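Speaker notes: Bedroom tidy task, student project talk
Catholm robotics club, end-of-term project session
Slot is 16 minutes plus questions. Notes are per slide. Text in square brackets is for me and is not read out.

Slide 1. Title

Say the project name and the platform name once, then move on. The project is Lastside. The platform is a mobile base with a two-finger parallel gripper and a head camera. The arm came to the club as a kit; the fingers, cable routing and control software are student work.

State the scope. The talk covers one task, bed tidying, from April to the end of term. It does not cover the kitchen task, which has its own poster in the foyer.

[Check the clicker before the session. The lectern machine at Clarncombe drops the second display if the lid is closed.]

Slide 2. Task definition

The task is stated as four sub-goals, scored separately:

1. Fold the blanket and place it at the foot of the bed.
2. Move any loose item that is not bedding to the side table.
3. Square the pillows against the head end.
4. Pull the sheet flat to within the tolerance on the score sheet.

Each sub-goal scores 0, 1 or 2. A run stops at 900 seconds or when the operator presses the stop. Touching the wall or headboard with the arm costs one point. Touching them with the base ends the run.

The order is not fixed by the rules. Our planner picks the order, and that choice is the subject of slide 5.

Slide 3. Why a bed

Keep this short. Rigid-object tasks were covered in the previous two terms and the club wanted something the existing grasp code could not do. The existing code assumes that an object has a shape which survives being picked up. Cloth does not meet that assumption, and neither does a soft pillow once the fingers close on it.

A bed also gives a bounded work surface at a low height. Our arm has a poor workspace above shoulder level and a reasonable one below the waist, so a low bed suits it.

[If someone asks about making the bed in the usual sense, with a top sheet: out of scope. Say so and go on.]

Slide 4. The workspace from the head camera

Leave this slide up for a full minute. The audience needs to see what the planner gets as input before the segmentation slides make sense.

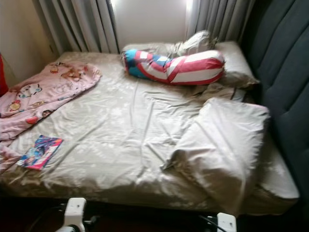

Slide 4: Head camera view over the front edge of the bed, both fingers open.

Points to make, in this order.

The lighting comes from the far end. Daylight enters by the curtains and the near edge of the mattress is in shadow. Auto exposure settles on the bright region if it is left alone. We fixed exposure manually and accepted clipping at the window. Nothing the arm needs to grasp is in the clipped area.

The sheet and the folded comforter on the right are close in colour, and both have a slight sheen. Colour segmentation alone merges them. The first version of the code did exactly that and returned one large region with a bump on it. Depth separates them well enough, because the comforter is a thick bundle and the sheet is not.

The pink blanket is the easy one for colour and the difficult one for geometry. It goes over the left side of the mattress, so the visible outline is not the outline of the cloth. Any fold planned from the outline alone will use the wrong corner.

The booklet is small and lies at an angle on the sheet below the blanket. It is also partly pink. The detector needs the size filter here or it is absorbed into the blanket class.

The creases in the sheet run diagonally across the middle. An edge detector fires on all of them. We mask that region before the corner search.

Slide 5. Sequence planning

The planner works from a cost table. Each sub-goal has a travel cost, a grasp cost and a blocking term. The blocking term is the one that matters. If item A lies on or next to item B, and moving B would disturb A, then B gets a penalty until A is gone.

For the layout on the previous slide the planner output is:

Loose item first.
Blanket second.
Pillows third.
Sheet last.

Sheet last is obvious to a person but was not obvious to the cost table. Early on the sheet scored cheapest on travel, as its near edge is directly in front of the base, and the planner chose it first every time. The pull then dragged whatever was on top. We added a support relation, so a surface cannot be pulled while anything remains on it that has yet to be placed.

[Do not go into the graph formulation. It is in the handout. If asked, it is a directed graph and we check it for cycles.]

Slide 6. Grasp types

Three grasps are in use.

Edge pinch. One finger under the cloth and one above. Used for the blanket and the sheet. Needs a free edge, or an overhang at the side of the bed.

Fold pinch. Both fingers from above, closing on a raised crease. Used when no edge is reachable. Unreliable on taut cloth.

Bulk squeeze. Fingers at maximum opening, closing on a compressible object until the motor current reaches a set value. Used for pillows.

The bolster at the head of the bed is a problem for the bulk squeeze. It is long, and a grasp away from the middle lets the heavy end swing. The present code estimates the long axis from depth points and grasps at the midpoint. A bend in the bolster shifts that estimate. We do not correct for the bend.

The booklet uses an edge pinch with a slide. The fingers push it a short distance to lift one edge against a wrinkle, then close. The method depends on there being a wrinkle. On a flat sheet the booklet slides and keeps sliding.

Slide 7. Finger design

Pass the sample fingers around at this point. Ask for them back.

Revision history in brief. The first fingers were flat-faced and printed solid. They gripped rigid blocks well and slid off cotton. The second set had a textured pad, which held cotton but caught on knitted fabric and would not release it. The current set uses a smooth outer face and a thin rubber pad on the inner face only.

Cables run outside the fingers. This is a known weakness. A cable loop can catch on a sheet edge during the approach, and the present fix is to approach edges with the wrist rotated so that the loops trail. The next revision routes them inside the housing. The Bañuelos workshop has quoted for the internal channel and the drawing is done.

Slide 8. Results

Read the table from the top. Do not read every cell.

The test set was 42 runs over the full task. Layouts were set by a club member who had not worked on the planner. The layout was written down before each run so that it could be repeated.

Loose item placement was the most reliable sub-goal. Pillow squaring was next. Blanket folding was inconsistent and depended strongly on how far the blanket hung over the side. Sheet pulling reached a score of 1 often and a score of 2 seldom.

Point out the time column. Most of the time in a run is spent replanning after a failed grasp. Arm motion is a minor part. A faster arm would change very little.

[The per-layout table is a backup slide. Go to it only if asked.]

Slide 9. Failure cases

Show the failure list and talk through these.

Wrong corner. The planner picks a visible fold in the blanket and treats it as a corner. The fold then opens during the lift. Detected by comparing the lifted outline with the expected one. Recovery is to put the cloth down and look again.

Empty close. The fingers close on nothing and the current threshold is not reached. Easy to detect. Recovery is to lower the approach height one step and repeat, up to three times.

Double grasp. The fingers take the blanket and the sheet together. Hard to detect from the finger current. The camera sees the sheet move, but the check runs after the lift, by which point the sheet has come up off the mattress.

Lost base pose. The base drifts while the arm pulls. The wheel brakes hold on vinyl and creep on low-pile carpet. We reduced the maximum pull force and accept a less flat sheet.

The double grasp is the one we would most like help with. Say this plainly. Several people in the audience work on tactile sensing.

Slide 10. Logging and data handling

One slide only. The first-year members asked for it.

Each run writes the camera stream, joint states, motor current and planner decisions to one folder. The planner log is plain text and states the cost of every rejected option next to the chosen one. It is the most useful debugging tool we have, and it took an afternoon to write.

Storage was the limit through most of the project. The shared drive quota is 200 gigabytes and the depth stream fills it quickly. We now keep depth at full rate only for the interval from two seconds before a grasp to two seconds after.

Slide 11. Work for next term

Internal cable routing in the fingers.
Move the double grasp check to the start of the lift.
Bend correction for long pillows.
Repeat the test set on a second bed with a different height.
Bring the blocking term into the kitchen task code, which still uses a fixed order.

The second bed is the priority. All tuning so far was done at one mattress height, and the approach angles are stored as constants. Expect them to be wrong.

Slide 12. Questions

Leave the head camera view on screen during questions, not the title. [Press 4 then Enter.]

Likely questions and short answers:

Why one arm. The club has one arm. Two would make folding simpler and planning more difficult.

Is it learned. The segmentation is learned. The planner and the grasps are written by hand.

Why not start from a tidy bed and perturb it. We tried this for the first few layouts. The layouts came out too similar and the planner looked better than it was.

Could the fingers handle a fitted sheet corner. No. The elastic exceeds the pull limit from slide 9.

Handouts are on the table by the door. Collect the sample fingers before leaving.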